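Budgeting for a Laundry Robot: Tips Before You Sign Anything
Updated July 13, 2026

The price on the quote is the price of the robot. It isn't the price of having a robot do your laundry, and the gap between the two is where my November went. What follows applies to one of the walking, two-armed kind, leased or bought.

Measure the floor first. Sales sheets give you the height of the machine standing up straight, like a person at a passport office. Ask for its size with the arms out and the legs stretched in front of it, then go tape that shape on the laundry room floor. Mine fit the Tultstead showroom beautifully. So would a bus.

Budget for the extras as one line. On my quote from Rurkis, the items listed as "recommended" came to $862, and they were recommended in the sense that a steering wheel is recommended. Get the total in writing with the hands, the charger and the delivery included.

Price the cable run. If yours works on a tether, decide where the cable lies before you decide where the robot goes. Cable on a laundry floor finds ankles, mop heads and basket legs. Wall clips are cheap. Buy twice as many as you think.
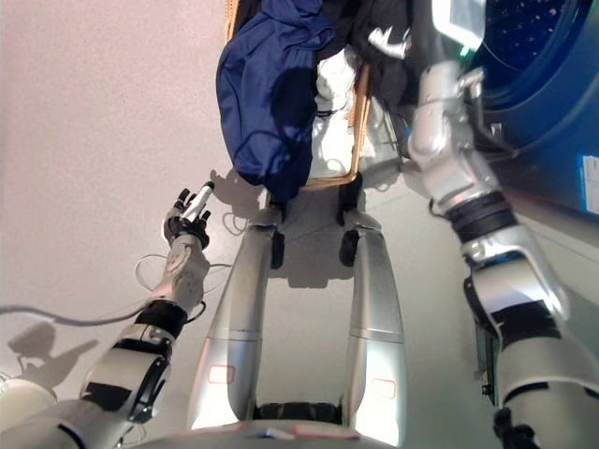

Keep the basket you own for the first month. I nearly bought a matching set of three from the accessories page, and I'm glad I dawdled. Try what you have, at the distance from the washer you normally keep it, and write down what goes wrong. Big dark garments heaped on top of each other are a fair test. A single folded washcloth, the favorite of every demo I sat through, is a test of the washcloth.

Do the small-object check. Ask to see the hand hold something thin, about like a marker, and then ask to see it hold a bath towel. If a salesperson can only arrange one of these, ask what the other would cost.

Read the service terms before the brochure. Iralley offered 2 visits a year in the basic plan and charged travel on both. Three questions to send by email, so the answers come back in writing:

Who pays shipping if a hand goes back?
Do I get a loaner, and is it the same model?
What happens to the plan if I move?

Set aside something for the room. Good lighting is money well spent, and so is a floor you can sweep in one pass. Move the detergent shelf now, while it's your idea.

Finally, put your own hours in the spreadsheet. I gave mine a column next to the lease payment. It's the column I scroll past.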